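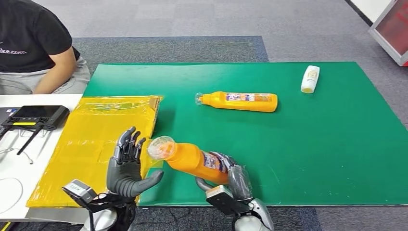 Handheld controller, antennas folded down, with a white cable on the tabletop.

Is a protection plan on small electronics ever worth the money?

Letay Nigatu
Posted in Home & Money > Shopping

I keep getting asked to buy one of these and I would like to hear from people who have tried to use one, as opposed to people who sell them.

The shop in question is Grotier, the one in Lurley next to the tire place. Every time I buy anything with a battery in it, the person at the register turns a little screen toward me and it already says YES to the Senholm Care plan. I have to press NO, and then a second screen asks if I'm sure. Last week it was a pair of headphones. Before that it was a kitchen scale, which I think is ridiculous.

The plan runs for 18 months. The leaflet says it covers "sudden failure in normal use" and that "no claim is too small." I read the leaflet twice and I still can't tell what sudden failure is. If a charging port gets looser and looser until one day it stops charging, is that sudden? If I drop something, is that normal use? The clerk told me "it covers pretty much everything." I asked if he could show me where it said that and he said it was all on the website. On the website it says to ask in store.

My brother-in-law swears by these plans and says he has had three things replaced. When I pressed him, one of the three was replaced by the maker under the regular warranty, and for another he "would have" gotten a replacement but never sent the form in. So that leaves one.

What I want to know:

Does the plan start on the day you buy, or when the maker's own warranty ends? If both run at the same time, what am I paying for?

Has anyone gotten money back, or is it always store credit?

Can you cancel if you pressed YES by mistake? My mother did this on Wednesday with a bedside lamp and she is annoyed about it.

Please don't tell me it's for peace of mind. I've had that from the clerk already.

3 replies

oldmill_terry

I bought the Senholm plan once, on a tablet, so I can tell you how that went. I'm not going to claim it's how it goes for everyone.

It starts the day you buy. It's in the small print on the back of the receipt, not in the leaflet. The tablet had a one-year warranty from the maker, so for the first 12 months the plan mostly sends you back to the maker. Call Senholm during that time and the first thing they ask is whether you've called the maker. What you're buying is the last six months, plus whatever they cover that the maker doesn't. In my case I couldn't find anything on that second list except "power surge," and they wanted a letter from an electrician to prove a surge. I don't know what that letter would cost where you are. Here it would be more than the tablet was worth.

My screen went dark in month 14. I'll give them this, they did answer the phone. Then I needed the receipt, the plan number (which is a different number from the receipt number), photos of all sides, and a description of the fault "in the customer's own words." They said a decision would take 21 days. It took longer, and when I called they told me the clock starts when the file is complete, and the file wasn't complete because one photo was blurry. They hadn't told me the photo was blurry.

In the end I got store credit for what the tablet was selling for on that day, which was a good deal less than I paid. Then I had to spend it at Grotier, where they asked me if I wanted the plan on the new one.

So, yes, it paid out. I came out ahead by a small amount if I don't count my time, and I was home with a bad knee and had the time.

On your port question, they asked me straight out whether the problem had "come on gradually." I said no, which was true. I got the strong feeling that a yes would have ended the call. Read the words "sudden failure" as meaning exactly that and don't expect them to be generous.

Brightside Jo

I always get the plan!! You never know what will happen and it's just a few dollars. My cousin works in retail and says they're great. I haven't had to claim on one but it's nice to know it's there. Maybe your mother should keep hers, lamps can be expensive :)

P. Chan

The reply above mine is a fair summary of how these plans get sold.

Your mother first. Don't call Senholm, go to the store with the lamp receipt and ask for the plan to be taken off as a separate line. Most of these plans have a cancellation period and it should be printed with the terms. If she's inside it she ought to get the full amount back. If the counter says it has to be done by phone, ask them to put the date of her visit on the receipt and initial it. A refusal to do that would tell you something as well. Also check the money goes back on her card. Stores like to hand out a gift card for this, and she doesn't have to smile and take it.

On whether it's ever worth it, I'd do this with a pencil. Write down every small electrical thing you've bought in the last few years. Next to each, put what the plan would have cost and whether the thing died after the maker's warranty and before the plan ran out. Leave out anything you dropped, lost, or got sick of. I did mine and the whole column of plans added up to about 1,000 dollars. Only one item died in the right window, a cheap speaker. You may be unluckier than me, but you'd need to be a lot unluckier.

I'd think differently about something in the 3,000 dollar range that I depended on for work and couldn't replace out of pocket. Even then I would want the full terms in my hand before paying, and I'd read the list of exclusions first and the promises second. If the exclusions run longer than the rest of the page, I'd put the money in a jar.

Two more things. Some credit cards add extra warranty time for free, and plenty of people pay for a plan on top of that without knowing. Look up your card's benefits page, and don't assume, as several banks have quietly dropped it. And register the item with the maker when you get it home - it takes a minute, and it saves arguing later over the purchase date.

As for "it covers pretty much everything," ask the clerk to write that on the receipt and sign it. I've asked twice at two different stores and still don't have a signature.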